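## Water shutoff on the Flillberg side

Clusier Water will replace the main under the lower half of Flillberg in November. The work covers 47 houses, from the Kivi bakery up to the old Sastuvach turnoff. Each house will be without water for one working day, starting at 8 a.m. The crew will leave a card on your door the evening before your turn.

Fill a few jugs and a bucket or two for flushing. Turn off the water heater if yours is the kind that runs on a small tank. When the water comes back it may look brown or cloudy - run the cold tap in the tub until it clears, and hold off on laundry until then.

The old pipe is cast iron and has broken 13 times, mostly in cold weather. The new one is plastic and 16 feet deeper into the hill side of the road at the steep bend, where the ground moves most.

Parking on the lower road will be closed while the trench is open. Trash pickup stays the same, but please put bins on the uphill side.

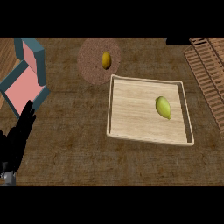 Will the work raise our water bills?

The cost is paid out of the repair fund, and rates stay where they are through the winter.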